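How to move your old hard drive into a home backup box

I love this job! You take a desktop that was heading for the tip, give it a decent drive, and by teatime you have a place for every photo in the house to live. Mine runs in the cupboard under the stairs and I still get a little thrill when the nightly copy finishes.

What you need

A spare desktop PC with a free 3.5-inch bay, a SATA cable, a crosshead screwdriver and a drive you trust. Mine holds 3000 GB, plenty for us (my entire music folder comes to 900 GB, and yes, I do listen to it).

Step 1: Check the drive first

Plug it into a working computer and run a full health test. Let it go right to the end, even if that means leaving it overnight. If it shows any bad sectors, use a different one.

Step 2: Open up and fit the drive

Shut down, pull the mains lead and take off the side panel. Touch bare metal on the case before you handle anything. Slide the drive into the cage gently, keeping it level, until the screw holes line up. If it sticks, back it out and start again. Never force it!

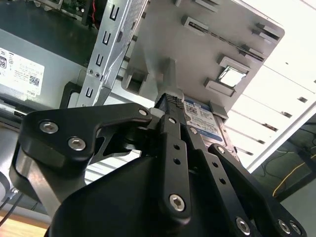 Step 3: Connect the cables

Power and data plugs are both L-shaped, so they only go in one way. Tuck the slack well clear of the fans.

Step 4: Format and share

Start up, format the new drive and make one shared folder called Backup. I named the machine Orkby, so it's easy to spot on the network. Give each person in the house their own folder inside.

Step 5: Set the timer

Pick a quiet hour and let it run every night. The first copy is slow (ours took 13 hours) but after that it only picks up what's changed. Then open a few files from the backup and make sure they load properly. Do that again every month or so.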